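Why I Keep Rereading the Trostura Books
Speaker notes, library reading night, 20 min
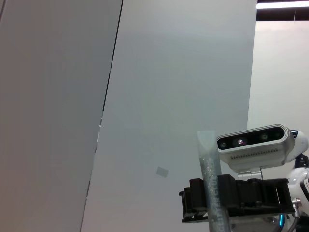

Start with the ferry chapter. Read the first page out loud, slowly, and stop at "she left the key in his coat." Wait for the groans (there will be groans!).

Who has read all three? Hands up. Who stopped after book two? Okay, I'm coming for you later.

Quick setup for the newcomers. Makris is a boatbuilder's son who comes home to the island of Trostura after nine years away. Ilinca runs the ticket office and has been engaged to his brother for most of that time. Book one is 462 pages and they don't kiss until the last forty, and I loved every single one of those pages.

Efthymia Athanasiadis writes arguments better than anybody I've read. Use the kitchen fight from chapter 12. They're fighting over a borrowed ladder, and by the end you know exactly why he left. Read both parts, do NOT do voices.

Book two. Yes, it's slow. The brother gets half the chapters and I was mad about that the first time through. Second time, I cried at his wedding speech. Ask the book-two quitters to try again from the storm onward, page 201 in the paperback.

Book three is the big one, 589 pages. No spoilers past the harbor fire! If somebody asks about the letter, smile and move on.

Mention Panagiotis Lambrakis, who reads the audiobooks. His Makris is a little gruffer than mine but his Ilinca's grandmother is perfect. Play the clip if the speaker works, skip if not.

Pair with: Handier, her early stand-alone. Shorter, funnier, and the handyman hero is a total sweetheart. I finished it in one evening and was useless at work the next morning.

Questions. If it's quiet, ask: should Ilinca have told him in book one? My book club went forty minutes on this and two people switched sides.

Sign-up sheet for the April read-along is by the door. Bring your own copy, the library only has two sets.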